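Last updated: 23/08/2022

Coloured paper: stock, grain and folding

The Drovura paper room has changed its standard coloured sheet. The old stock was a soft 80 gsm copier paper which took a fold badly and left a pale line along every crease. Its replacement is a 90 gsm sheet from Gastari, dyed through the full thickness. A torn or cut edge shows the same colour as the face, and the crease line is much less obvious on the darker shades.

The first order was 2,000 sheets, delivered in packs of 500. Orange, yellow, mid blue and green are in now. Red was out of stock at the supplier and should follow in a later delivery. Members who have part-used packs of the old paper at their own benches may carry on with them, but the two should not be mixed within one job. The shades are close under the room lights and clearly different by a window, with the orange the worst of the four.

Grain direction

The new sheet is long grain, meaning that the fibres run parallel to the long edge. A fold made along the grain will be straight and lie flat. A fold made across it needs more pressure and tends to crack slightly on the outside of the bend, which matters more with heavy colour than with white.

To check an offcut of unknown direction, bend it over gently without creasing it, first one way and then the other. The direction offering less resistance has the fold parallel to the grain. A second test is to tear it. The tear runs fairly straight with the grain and wanders across it. Mark the result in pencil on the back of the offcut before it goes in the tray, with a single arrow. Several trays currently hold pieces with arrows pointing both ways, and these should be treated as unmarked.

Squares cut from the full sheet have no long edge to go by, so the arrow is more useful on them than on anything else in the room.

Laying out

Work on a pale, plain surface where possible. A bright sheet on a light ground has an edge that can be seen all the way along, and a corner that has lifted or slipped shows at once. On the dark cutting mats the same is true of yellow, but green and mid blue are hard to read, and several poor squares last month came from a corner that had been placed over the printed grid and not against it.

Keep the sheet flat before the first fold. Paper from the top of an opened pack will often have a slight curl, particularly after a damp night. Turn it curl side down and leave it under a board for a few minutes. Do not roll it against the curl. Rolling puts a second set into the fibres and the sheet then lies in a shallow wave, which is harder to remove than the original fault. 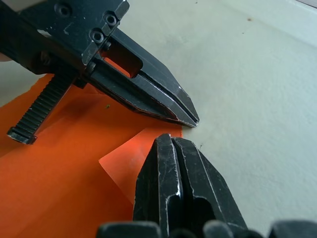
Does the coloured paper have to be scored before it is folded?

Single folds along the grain can be made without scoring. Score first for any fold across the grain, and for any fold that goes through more than two layers.

Scoring and creasing

Use the blunt tool and a steel rule. The line should compress the paper without breaking the surface. If fibres lift or the tool drags, the pressure is too high or the tip has picked up a burr. Tips can be dressed on fine abrasive paper, kept in the drawer under the Fortin trimmer.

Fold away from the scored groove, so that the groove is on the outside of the bend. This is the opposite of what many people expect, and it is the method given in the room notes. Bring the edges together first, hold them, and then work the crease outwards from the middle. Starting at one end pushes any small error along to the other, where it appears as a step at the corner.

For accordion folds, make all the folds in one direction before turning the sheet over. Panels should be measured from one fixed edge each time. Measuring each panel from the previous fold adds the errors together, and on a long strip the last panel can be visibly narrow.

Trimming

The Fortin trimmer was reset this month. Its side fence is now square to the blade, and the paper guide no longer needs the card packing that had been taped to it. Please remove any packing still in place. Allow 3 mm for trimming on folded work and cut with the folded edge towards the fence. Thick stacks creep under the clamp, so cut coloured paper in small batches and check the bottom sheet as well as the top one.

The blade marks orange and yellow sheets if there is glue on it. Wipe it with a dry cloth before the first cut. Water is not to be used on the blade.

Adhesive

Stikix glue stick remains the default for paper to paper. It holds well on the new sheet and allows a short time for adjustment. The Stikix liquid is stronger but wets the paper enough to cockle it, and on the dyed stock it can carry colour into a white sheet underneath. Keep it for card. Where liquid has to be used on paper, apply it thinly along the edge only, put waste paper between the layers that are not meant to join, and press until dry.

Storage

Opened packs go back flat on the shelf, in the wrapper, with the grain label facing out. The shelf beside the window is no longer in use for colour — the ends of the old orange pack had faded to a noticeably lighter band and could only be used for tests. Offcuts larger than a hand go in the trays. Smaller pieces go in recycling.

Canan Oral holds the shade card and the room notes. Requests for other colours should reach her before the next order is placed, with the quantity and the finished size of the work. Short-grain stock can be ordered as well, but only by the full pack.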